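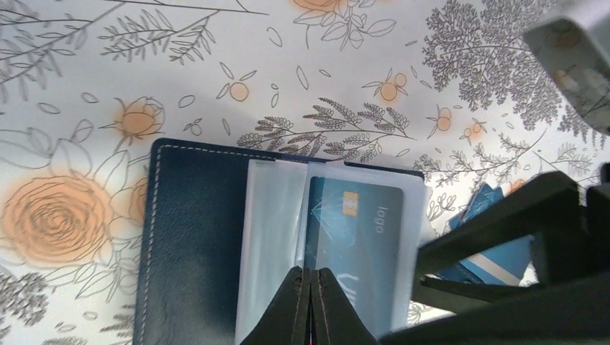 Replacing the halyard on a yard flagpole takes one person and one afternoon, if you buy the right rope first. Most folks don't. They get to the store and guess at the diameter. So measure the old line, write down diameter and pole height on something card size, and slip it in your wallet. A wallet with clear plastic sleeves is best, like the navy one with the white stitching, where the card stays put and you can pull it up at the counter.

Search our help pages Go

How much rope

Twice the height of the pole, plus a bit for knots. Ours is 28 feet so 56 plus a few. Buy long, trim later. Braided polyester. Don't use clothesline, it stretches and goes fuzzy by January.

Check the pulley before anything else. If it squeaks or sticks, new rope wont help for long. Same for a cleat with a sharp edge, file it smooth first.

Getting the new line up

Do NOT pull the old rope out. Big mistake. You need it to carry the new one over the top.

1. Flag down, snaps off. Put the snaps in a cup.
2. Untie the loop so you have two loose ends. Tie one off to the cleat for now.
3. Butt the new rope against the other end, end to end. No knot, a knot jams in the pulley.
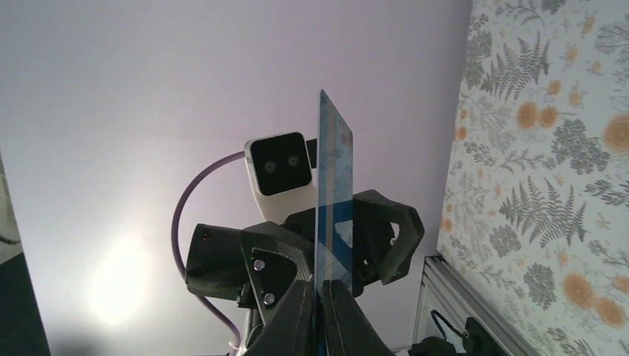
4. Few stitches of heavy thread through both ends, then wrap tight with electrical tape. 12 inches of tape overlap is plenty. Keep it skinny.
5. Untie from the cleat and pull slow. When the taped part gets to the pulley, go slower. If it stops, back it down and re-wrap thinner, dont yank.
6. Once the new end is in your hand, cut off the tape and old line. Melt the ends with a lighter, outdoors please.
7. Snaps back on, spaced to match the grommets on your flag. Tie the loop closed. Run it up and down a couple times with no flag on.

If the old rope already broke and fell, none of this works. You need to lower the pole, or call somebody with a lift. Noel Espiritu does the tall ones over in Carkville.

Calm day only. Stay well clear of power lines, espescially if the pole is coming down.

Updated 10th August

Print this page | E-mail this page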